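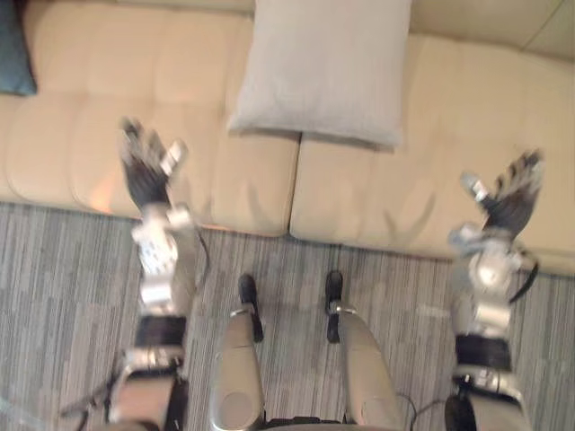

Drutura tufted sofa, cream

Two seat cushions, squarish tufted panels on the seat and again along the back. Smooth upholstery with a slight gloss to it. Cream on the seat, a softer beige up the backrest depending on the light in your room. Shown on a grey striped carpet with a light grey rectangular pillow and a dark teal one. Pillows and carpet not included, see further down.

At a glance

Colour: cream (also to order in stone and moss)
Seats: two cushions, narrow seam between
Width: 200 cm
Seat depth: 60 cm
Max load: 300 kg spread across the seat
Feet: screw-in, in the zip bag under the base
Assembly: feet only, 10 minutes
Guarantee: 10 years frame, two years upholstery
Made for us by Salazar

What it's like to sit on

Firm to start with. Softens after a few weeks of proper use, then stays put. The tufting holds the filling where it is so you don't get that sagging hollow in your favourite spot. Suits people who like to sit up – if you want to sink in and vanish, look at the Zallonero instead, deeper seat and a much softer back.

Long enough for most people to nap on with knees bent. Tall sleepers will want the sofa bed.

Cleaning

Wipes down with a damp cloth. Plain water first, then a drop of washing up liquid if you need it. No bleach, no cream cleaner, no baby wipes (they take the shine off, we get asked this every week).

Crumbs collect in the tufting and down the seam. Soft brush on the hoover, low suction, go along the lines. A dry paintbrush gets into the corners of the panels.

Dark jeans can leave a blue mark on cream, new ones specially. Wash them a couple of times before you lounge about. If it does happen, wipe the same day and dont scrub.

Keep it 60 cm away from radiators. Strong sun through a window all summer will yellow any pale fabric, so draw the curtain or throw a blanket over the sunny end.

Pillows and what goes with it

Cream goes with nearly everything but can look a bit bare by itself. Light grey stood up against the back over the middle seam, something dark at one end, done. Teal works. Rust works too. We'd steer clear of white, it makes the cream look grubby.

Pillows are sold singly, covers come off for the wash at 30. Please close the zip first.

Carpet wise, anything streaky or stripy in greys hides fluff and gives the pale seat something to stand out against. Ask for the Ginemeck swatch card, the greys are on the second page.

Delivery

Comes in one piece, wrapped, two people. Measure your doorway, the hall and any turn in the stairs BEFORE ordering. The back does not come off. If it won't go through the door we take it back but you pay the return trip.

Delivery to ground floor is in the price. Upstairs is extra, tell us how many flights when you book. We take the wrapping away if you ask on the day. Old sofas by arrangement only, and it has to be dry and empty – check down the sides for remotes.

Cream is in stock. Stone and moss are made to order, allow until the end of August, possibly a bit longer for moss.

Fitting the feet

Tip the sofa gently onto its back on a blanket. Feet are in the zip bag, hand tighten only. Two people to tip it back up again, lift from the base and not from the arms. Retighten after a month.

What buyers say

"Had it since spring, two kids, one dog, wipes clean every time. Feet were a bit stiff to screw in." – Pacita Catacutan

"Firmer than I expected from the shop. Used to it now and my back is better for it. Colour is warmer in the evening with the lamp on." – Virgilio Umali

"Lovely but do measure!! Ours went in through the patio door in the end." – Janelle Malabanan

Swatches and questions

Free swatches, up to four per household. Posted second class. Screens vary so please get one if you are matching to a wall or curtains.

Sofa questions to Nadine Qudah in the showroom, delivery dates and changes to Jennylyn Buenaventura. Quote your order number if you have one, it's top right on the confirmation.

Spare feet, replacment seat cushions and touch-up kits can be ordered seperately. Cushions are left and right, not interchangeable, so say which one you need as you sit on the sofa facing out.

Prices and stock checked 2022-08-27.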